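Katevgate Guest House – Sorting Week

Text and photos by Killian Huet
December 2024

Katevgate closes to guests for a short stretch every winter, and we use the time to go through what has piled up. Small things are the worst of it. Socks, hair ties, scarves, snacks and half-used packets end up in drawers and on windowsills, and by the end of the season there is no telling which room they came from. The big furniture was dealt with in September, when the Hesten wardrobes went upstairs, so this gallery stays with the small stuff.

We work on one table. Everything from a room is brought down and put out on the cloth, then it goes one of four ways: back to the linen closet, into a sorting box, into the lost property cupboard, or out. Food goes to the kitchen if the packet is sealed and in date. Lost property is kept until the following September.

The house has 22 rooms and we did the ground floor first. The finished log for the whole house ran to 91 lines, one line for each bag brought down.

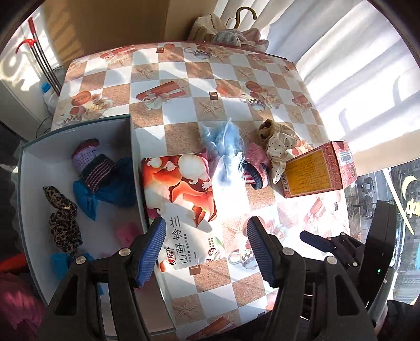

Small items on the checkered cloth: the divided box with the leopard-print scrunchie, a snack bag with a cartoon character on it, and a rolled pink-and-navy sock.

The divided box is the part of the system that works best. It is open at the top, so it can be checked at a glance, and the compartments keep scrunchies and knitted pieces from getting tangled up together. Bundled cloth can go in too, as long as it is folded small enough. We tried deep bins last year and everything sank to the bottom.

Socks are rolled before they go anywhere. Singles are rolled as well and kept in a bag in the Venter room until the last floor is done. A few found their match this year, most did not.

Cardboard boxes with labels are left as they are until someone has read the label. Last winter a full one went out with the recycling – it had a guest's tea in it, and we had to replace it.

Larger cloth items wait at the back of the table and are done last. They need both hands and a clear surface to fold, and it is quicker to do them in one go.

If you stayed with us this year and are missing something, write to the front desk with your room name and the month of your stay. Guests from the Dimon annex should mention the annex, as its lost property is stored separately. We can mail small items within the country for the cost of postage.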